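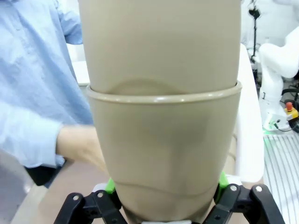
*Wubshet containers in beige, one nested in another.*

## Wubshet Storage Containers

The Wubshet is a plain plastic container for dry goods, craft supplies, seed packets and anything else that needs a shelf spot. Prirkura sells it in packs of 2 or 6. Shops and schools can order a carton of 100.

The sides taper, so empty containers stack inside each other and take up little room between uses. The rim is rolled, which makes it easier to grip when you pull a stack apart. If two containers stick, twist the inner one a quarter turn and lift. Don't pry at the rim with a knife or screwdriver.

### Details

- Material: plastic
- Color: beige
- Finish: matte, unprinted
- Lid: sold separately (Pindosance flat lid)
- Item number: 238

### Care

Wash by hand in warm water with dish soap. Let the containers dry fully before you nest them. Pencil and most labels come off with a damp cloth, but permanent marker will stain. Not for use in a microwave or oven.

### Fit with other lines

Wubshet containers fit the Bravside shelf insert, both the deep and the shallow version. The older Pindosance lids with the raised center will close, but you can't stack filled containers on top of them. If you're replacing lids, order the flat ones.

### Ordering

Packs ship from our warehouse. Cartons are made up to order and go out once a week. Returns are accepted on unused packs with the wrapper still on. For carton pricing or a mixed order with shelf inserts, write to Sosina Ejigu at the sales desk and include the item number.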